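3.2 Collection of the demonstrations

The examples used for training were gathered fully in simulation. We chose this way after our first trials in November, when the operators had to stop very often to put the parts back by hand. In the simulated room one key returns every part to the table, and the operator can begin again at once. The room is plain on purpose. It has one large tabletop, robot arms standing around it, and little on the walls, so that the learning system does not spend its capacity on colours and shapes which have no meaning for the task.

The task parts lie near the middle of the tabletop (Figure 2). A thin yellow rectangle is marked there as the target zone, and a white board with several parts stands to the right of it. Further pieces are scattered on the table, among them a pair of grey metal bars. 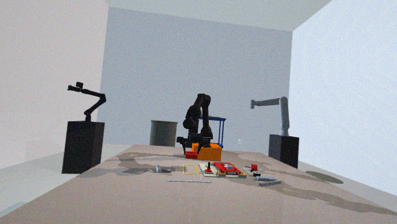
Learning and Manipulation Group, Department of Automation
Figure 2. The Ziria workspace with the arms and the task parts.

Each demonstration was given by one operator through the Traklow interface, which sends the movement of the hand to the chosen arm. We had 4 operators. Three of them had no earlier practice with this interface, and they received 60 minutes of training before their first recorded attempt. Each operator then gave 80 demonstrations. An attempt was kept only if the part was released inside the target zone and no other part had been pushed from its place. We did not remove slow attempts, nor attempts in which the operator made a correction on the way. In our opinion such corrections are useful for the learner, as they show how to come back from a small error.

Two kinds of view were recorded. The room view is the one given in Figure 2. It shows the arrangement of the table well, but the parts are small in it, and an arm can easily hide them. For this reason we added a view that looks along the gripper with a strongly curved, circular field (Figure 3). In it the two sides of the gripper are always seen at the bottom, and the part between them takes up the centre. For the red block, the yellow rectangle can be seen just behind its upper edge, so the distance which is left to the target can be judged from a single view. The black corners outside of the circle carry no information, and we masked them before training.

The shadows on the tabletop caused us more work than we expected. They are irregular, and in the gripper view they cover a good part of the surface. Jenő Szekeres proposed to keep them and to change the position of the light between sessions, and this was done for all recordings after the first session. The files were stored in the Cakorero format, with both views and the arm positions under one common clock. The final export is from 28 March 2022.

Figure 3. Gripper view with the red block and the yellow rectangle.
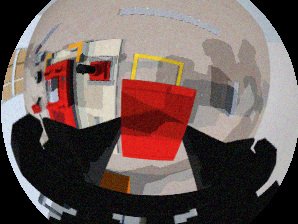
3.3 Labelling and division of the data

The labels were made in two passes. In the first pass the Farah tool proposed the moments of grasp and release from the gripper opening. In the second pass an operator looked at each proposal and moved it where it was needed. No operator checked his or her own recordings. The data were divided by operator, and the recordings of one operator were kept apart for testing.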